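The Table That Never Clears

Every spring, somebody sells us a new way to get the junk off the dining table. In April 2021 it was a method called Brikurel, a paid course built around a single promise: give the table 15 minutes a night and it will stay clear for good. I have been hearing promises of this sort for most of my adult life, and I still eat dinner next to a stack of mail.

The course was put together by Timo Teuber, a former kitchen fitter who now talks to rooms full of tired parents. He is likable and quick, and he has an answer for everything. The table, he told me, is the one surface in the house with no job description. A stove is for cooking and a sink is for washing, but a table takes whatever you put on it.

Fair enough. I would quarrel with what comes next. Teuber wants each household to move everything off the table except a cloth and one "resident object," which can be a bowl or a plant. Chopsticks, napkins, snacks and drinks all go back to the kitchen after every meal. He suggests a tray for this. The tray, in the Bumel range he sells alongside the course, costs $100.

I asked Sabine Sauerland what she made of it. She has spent years going into small apartments and helping people rearrange them, and she has never owned a Bumel tray. "Where does he think the kitchen is?" she said. "Half my clients can't open the fridge and the oven at the same time. The table is their pantry. You can carry the snacks away, but you'll be carrying them back by four o'clock."

Her own advice is duller and, I suspect, more useful. Leave the things people reach for at the table, and push them to the wall. Get them up into a rack if there is one. Then deal with the trash, which in her view makes up most of what we call clutter. Used tissues, wrappers and torn paper bags don't need a system. They need a wastebasket close enough to reach from a chair.

I tried both approaches at home, a week each. Teuber's week began well and fell apart over a bag of crackers. Sauerland's week was less impressive to look at, and my husband didn't notice we were doing it. The table was never bare. We could put four plates down, though, and I stopped finding old receipts under the butter.

There is also the matter of the floor. The big storage brands love a before-and-after shot, and they tend to stop at the tabletop. Ostermann's latest catalog runs to 200 pages and I couldn't find one with a pack of bottled water in it. Real dining areas have water stacked against the wall, a shopping bag that hasn't been unpacked, a cup somebody set down by a chair. Put all of that out of sight and you need a closet. Plenty of people don't have the closet.

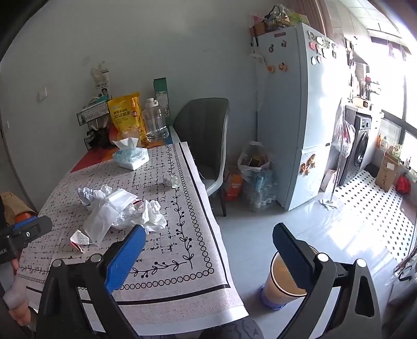 What to Buy, If You Must

Start with the wire rack. A plain black one that holds utensil cups will do more for a crowded table than any course, and it doesn't much matter who makes it. Cirneck has a decent one with a lip at the front. I would skip the version with the drawer, which jams.

A patterned tablecloth is worth having too. Sauerland likes a light gray with some black in it, on the grounds that crumbs and small stains get lost in the print. I was doubtful, having always bought white, but she's right about the crumbs. She is less persuasive on wipe-clean covers, which in my house have all curled at the corners by July.

As for the $100 tray, mine is leaning against the side of the fridge. Teuber says it takes a full season to form the habit. He may have a point, but I've gone back to carrying plates by hand, and the mail has moved to the windowsill.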